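Category: Open Textbooks > Earth Science > Chapter Openings

Chapter 8
Rivers and the Land They Shape

The Orent rises in wet upland pasture above the village of Pinitz and runs 53 miles to the sea. It is a small river. In a dry June a person can wade across it at Borkham without getting wet above the knee. Even so, it has cut a valley 415 feet deep and laid down most of the farmland in the county.

This chapter explains how moving water does that work. Section 1 deals with erosion, the wearing away of rock and soil. Section 2 deals with deposition - the dropping of sand, silt and gravel where the current slows. Field notes by Masaru Takagi and Kanako Noguchi are used in both sections.

Before reading on, review the terms "gradient" and "sediment" from Chapter 7.

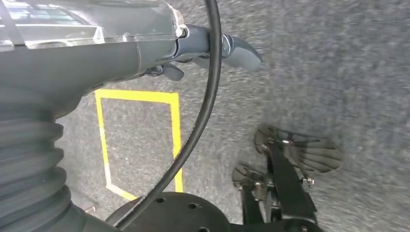
Why does a river bend more as it crosses flat land?
Water moves faster on the outside of a curve and wears that bank away. On the inside it moves slowly and drops sediment, so a slight curve grows into a wide one.

Related chapters
Weathering and Soil
Groundwater and Springs
Deltas and Estuaries
Reading a Contour Map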